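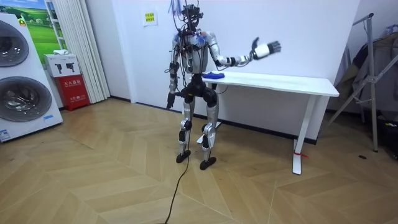 Cundley, October

Chapter 7. Holding a Pose

Before a humanoid can fold a cloth or open a drum door, its controller must keep one arm raised while the legs carry the shifted load. This chapter treats that problem by itself. The posture used throughout has one arm lifted to the side at shoulder height, elbow bent, hand open, with the other arm hanging straight and the knees slightly bent. Bent knees matter to the solver: a straight leg is close to singular, and the Jacobian loses rank there.

Section 7.1 writes the pose as a set of joint targets. Section 7.2 adds gravity terms, following the notation of Kubo. Section 7.3 covers the planner, which must treat a table top beside the body as a keep-out volume — the fingers included, not only the wrist. Cables outside the body shell are left out of the model until Section 7.5.

Listings are written for the Turnska control library, with a loop period of 2 milliseconds. The log file for Exercise 7.4 holds 1,005 samples; discard the first 126, which record the ramp from rest. Readers who skipped Chapter 6 should review frame transforms before going on.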